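Safe distance while a two-armed robot is handling cloth?

Plestard
Hi all! We've got a two-armed robot on legs learning laundry chores, and I've been asked to write our house rules before December. My sticking point is how close a person may stand while it has fabric stretched between its hands. I feel a cloth is soft and harmless, but my coworker wants everyone well back, and I do see her side of it.

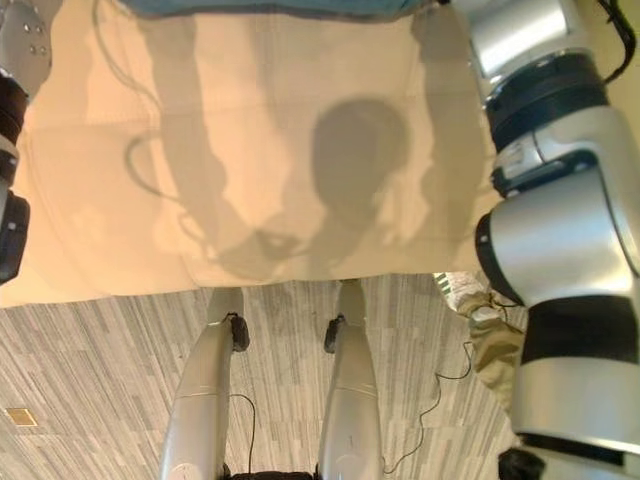
The other thing I go back and forth on is cables. Ours trail on the carpet near the feet, and I'd love a simple rule people will follow. What do you folks do?

Jurgate
Oh, I remember writing ours! Please don't judge by the cloth, judge by the arms behind it. We tape a line on the floor at full arm reach plus one good step, and no one crosses it until the motors are off. One person keeps the stop button in hand and does nothing else (no phone, no helping with the folding!). For cables, run them out behind the robot and walk the floor before every start. And do your own risk assessment with whoever handles safety at your place, as our line may not suit your machine.

Fakir
just use common sense, we never had a problem

Stokus
What Jurgate said. I'd add that a big sheet can hide a person's hands from the cameras, so nobody reaches in to straighten a corner.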